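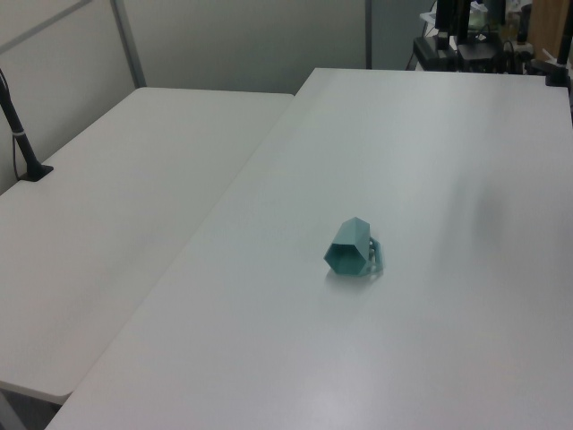
Step 1. Find the number, and find out what kind of number it is

Before you believe that anything is the oldest, earliest or first of its kind, get hold of the date as the laboratory gave it. News stories rarely print it. They print "four thousand years old" and move on.

A proper radiocarbon result looks like this one, from a worked bone toggle in the Flerkholm collection that I use when I teach this to our local history group:

3973 ± 90 BP

BP means "before present", and "present" in this trade is fixed at 1950. That makes the figure a measurement written in radiocarbon years, which don't run at the same rate as calendar years. You can't subtract it from today and get a birthday for the object. You can't subtract it from 1950 either, although I have seen a museum panel do so.

If the story gives only a calendar date, follow the link to the paper and look in the tables or the supplement. No lab figure anywhere? Stop here and treat the age as a rumour.

Step 2. Read the plus-or-minus before you read anything else

The 90 is one standard deviation. It says there's about a two in three chance that the true radiocarbon age falls within 90 years on either side. One in three times it doesn't. Double the error and you get the range most archaeologists are willing to argue over, so our toggle already has a window of 360 radiocarbon years, and we haven't calibrated it yet.

Watch for stories that compare two finds and declare a winner. If the error ranges overlap, there may be no winner. "A century older than the previous record" means very little when each date could slide by more than that.

Step 3. Calibrate it yourself

The free online calibration programs are not hard to use. You want one that lets you choose the curve.

Enter the age and the error. Choose the northern or southern hemisphere curve to suit the site (Australian readers, please check this, as the default is nearly always northern). Ask for the 95 per cent range. Then look at the graph and leave the summary line for later.

For our toggle the result runs over several centuries of the third millennium BC. The graph will be lumpy, with shoulders and dips where the curve flattens or wiggles. People like to pick the tallest hump and call it the date. Don't. A tall hump is a more likely stretch of time, and the rest of the range still counts.

Step 4. Ask what was actually dated

I lose patience with more stories here than at any other step. Radiocarbon dates the death of a living thing. It doesn't date carving, riding, hitching, cooking or trade. Go through the methods section and see which of these you are dealing with:

- The object itself. Best case, though it was made some time after the animal or tree died. With antler or ivory that gap can be long, since old material lies about in frozen ground and stays workable.

- Charcoal from the same layer. Could be heartwood from an old tree, which will read too old by the age of the tree.

- Bone from the same layer. Fine if the layer is sealed. Burrows, frost and tree roots move small things up and down with no respect for anyone's section drawing.

- Shell, fish bone, or the bones of anything that ate a lot of fish, dogs and people included. These can come out centuries too old and need a reservoir correction. Find out which correction was used and where it came from.

The Flerkholm toggle was not sampled. The date is from a dog jaw found a hand's width away. Réjean Fortin, who wrote up the finds, says so plainly in a footnote, and suspects the dog was fed on river fish. By the time the story reached the papers the footnote had gone and the toggle was "dated".

Step 5. Count the dates

One date is an anecdote. I want at least 3 from a layer before I'll repeat the age to anybody, and I want them from different sorts of material if possible. If the paper lists a stray that was thrown out, read the reason. "Contaminated" is a reason if they say with what and how they know. "Inconsistent with the expected age" means they binned it for disagreeing.

Step 6. Separate the date from the claim

Suppose the date is sound. You now know when something died. The headline is probably about what people were doing, and that is a separate argument that gets no stronger from a good lab.

Write down the claim in one sentence. Under it write the evidence, with no verbs of human intention. For the toggle I get: "People here were harnessing animals." Then: "A piece of bone with two holes and some polish." Polish comes from cord, and from hands, clothing and gravel too. Leonie Schmieder has looked at the wear and thinks cord is likeliest. She may be right. I'd like to see the same wear turn up on a modern copy pulled by a real animal for a season, and so far no one has done it.

Step 7. Check who has said no

Look for the paper's citations a year or two on. Replies and comments get no press release, so you have to go looking. Search the site name with "comment" or "reassessment". If the find is new, set yourself a reminder for next May and leave it out of your talk until then.

A few things that should make you slow down

"Up to" in front of any age. Up to four thousand years old includes last week.

"More than 2000 years" when the paper gives a range that begins well short of it.

"Carbon dated" used of a stone, a metal blade or a rock carving. Something nearby was dated. Go back to Step 4 and find out what.

"Experts agree", with one expert quoted, who is a co-author.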